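Retno Raju joined the Tumance housing office in April as its first director of tenant services. She described her early weeks as a period of listening. "People had been writing to us for years," she said. "I wanted to read the letters first."

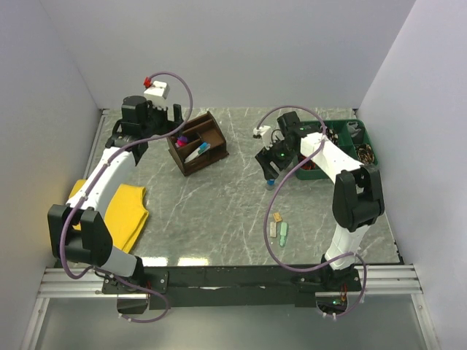 ## Repairs and Waiting Times

The office manages 929 apartments. Ms. Raju said that routine repairs should be completed within 17 days - a target she considers modest.

"A tenant should know the date and the name of the person coming," she said.

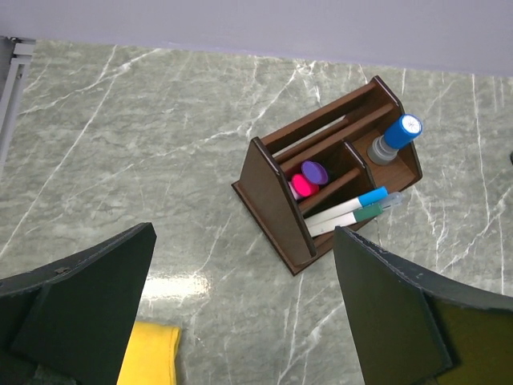
## Next Steps

Evening hours will be extended by 30 minutes. Asked whether rents would change, Ms. Raju declined to comment before the annual review. "That discussion belongs with the tenants," she said.

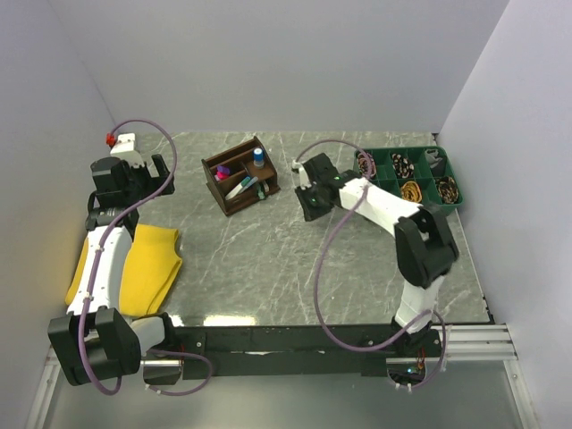 *Gray marble-patterned tabletop with a folded yellow cloth.*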